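Stavine Robotics Club — Simulation Track Handbook
Section 7: The Cabinet Task

Last revised 2018-04-19

Read Section 6 before starting. You need a working install of the simulator, a club account on the lab server, and a copy of the Akanda task files. The steps below take a new team from an empty project to a first scored run.

7.1 Loading the task

1. Log in to a lab computer and open the simulator. Let it finish loading before you click anything.
2. Choose File, then Open Task, and go to the Akanda folder. Pick cabinet_upper. The file cabinet_lower is for the November round and uses a different score sheet.
3. Enter your team name in the box at the top of the task panel. Spell it the same way every time. The score sheet treats "Fetetti" and "fetetti" as two teams.
4. Set the random seed to 1041. All practice runs use this seed so that teams can compare results.
5. Press Reset. The arm moves to its home pose and both doors close.

Note: If the arm appears but the cabinet does not, the asset path is wrong. Go back to Section 6 and repeat the path setup.

7.2 Moving to the handle

6. Switch the control mode to Cartesian. Joint mode works too, but it is slow for this task and most teams give up on it.
7. Open the gripper all the way before you move toward the cabinet. The fingers have to pass on either side of the handle, and a half-open gripper will bump it.
8. Drive the arm until the gripper is level with the upper handle and a short distance in front of it. Save this pose as "pre-grasp." You will come back to it often.
9. Turn the wrist so that the fingers can close on the bar. The handle is mounted upright, and the bar bows out from the door.
10. Move forward in small steps. Stop when the bar is between the fingers. Do not close the gripper yet.

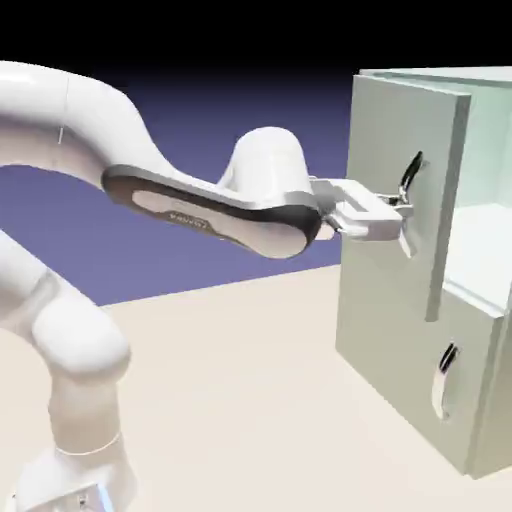

Figure 7-1. Gripper at the upper door handle.

Orbit the view and check the fingers from the side and from the top before going on. From one angle a finger can look as if it is past the handle when it is still short of it. If you are off, return to the pre-grasp pose and try again. Small corrections made right at the handle tend to push the door and spoil the run.

Caution: Do not use the lower handle to practice this step. It belongs to the other task, and touching it ends a scored run with zero points.

7.3 Closing and pulling

11. Close the gripper. Watch the contact readout in the task panel. Both finger lights should turn green. If only one does, open the gripper, back up and line up again.
12. Pull straight back a very small amount to start the door moving.
13. Follow the arc of the door. The hinge does not move, so the handle travels along a curve, and the gripper has to turn with it. A straight pull will slip off or trip the force limit.
14. Keep going until the door angle in the panel passes the target line, then hold still. The run ends by itself after 2 seconds.

Note: The force limit is on by default. You can turn it off while you learn the motion — the check box is under Options — but runs made that way are not scored.

7.4 Scoring and saving

Each run has a budget of 500 simulation steps. Unused steps count in your favor, so a clean slow run can still lose to a clean fast one. A run that uses up its steps before the door reaches the target gets partial credit for the angle reached.

15. Press Save Run. The simulator writes a log and a replay to your team folder.
16. Open the replay once to make sure it plays. A log without a replay will not be accepted.
17. Copy both files to the Brunetti share before the end of the meeting. Local folders on the lab computers are cleared overnight.

7.5 Common problems

The door opens a little and springs back. The gripper let go early. Check that your script is not sending an "open" command at the end of the pull.

The arm shakes when it nears the handle. Your step size is too large. Cut it in half and start again from pre-grasp.

The arm stops and the panel says "joint limit." The wrist was turned the long way around. Reset, and turn it the other direction in step 9.

The score is blank. The team name was empty when you pressed Reset. Fill it in and run again; a blank score cannot be fixed afterward.

Once you have a saved run by hand, go on to Section 8, which covers doing the same motion from a script.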